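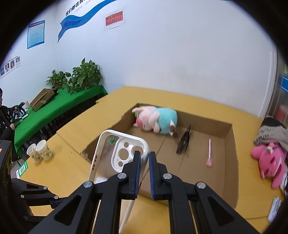 Cardboard tray on the work table, with a plush pig at the far end.

Kekis Parts Index

Kekis is a plain list of the small parts kept for sewn circuits and other craft electronics: snap fasteners, coin cell holders, conductive thread, sewable LEDs, needles, bobbins and so on. It is meant for people who run a sewing or electronics bench and want a starting point for their own stock list. The data is in two CSV files and can be opened in any spreadsheet program.

Contents

parts.csv: 461 rows, one per part
stock.csv: 1,442 rows, one per stock count
units.txt: the unit codes used in both files
CHANGES.txt: what changed between versions

Current version: 2

Columns in parts.csv

part_id: four letters and three digits, never reused
name: short name in lower case, singular ("snap, sewable, 10 mm")
group: fastener, thread, power, light, sensor, board, tool, other
maker: as printed on the package, blank if the package is gone
unit: see units.txt
washable: yes, no or unknown
bin: drawer or box code at the Skultura bench
note: free text, may be blank

Columns in stock.csv

part_id: matches parts.csv
month: year and month of the count
qty: whole number, or meters to one decimal for thread and tape
method: hand or weight

Where the data comes from

The list began as the drawer labels at the Skultura workshop. Labels were typed in as they stood and then cleaned up. Another 294 rows came from the Hayashi bench when the two stocks were merged, and those rows have bin codes starting with H. Fikell parts were entered from packing slips, so their names are closer to the supplier's wording than ours. We left them that way to make reordering easier.

Counts are made once a month. Beads, crimps and loose snaps are weighed on a small scale and divided by the weight of a sample of ten. Everything else is counted by hand. Thread on opened spools is estimated from spool weight and should not be trusted to better than a couple of meters.

Known problems

The washable column is unknown for most boards and sensors. "Yes" means the package says so. We have not run wash tests.

Some conductive threads appear twice under different makers and are probably the same thread on different spools. They have not been merged.

There is no count for December. The rows were left out, not filled with zeros, so a chart by month will show a gap.

Coin cells are counted without checking charge. Do not read qty as the number of good cells.

Bin codes changed between version 1 and version 2. If you printed labels from version 1, print them again.

Prices are not included. They went out of date too fast to be worth keeping.

Using the files

Both files are UTF-8 with a header row and commas as separators. Names can contain commas and are quoted when they do. If your spreadsheet turns part_id values into something else on import, set that column to text first.

To get the latest stock, sort stock.csv by month, newest first, and keep the first row for each part_id. Parts with no row in stock.csv are listed but have never been counted. Most of these are tools.

Corrections

Open an issue with the part_id and the text on the package. A photo of the label helps with makers and thread weights. Please do not send changes to bin codes, which only make sense at our bench.

License

The lists may be copied, changed and used for any purpose. Credit to Kekis is welcome and not required.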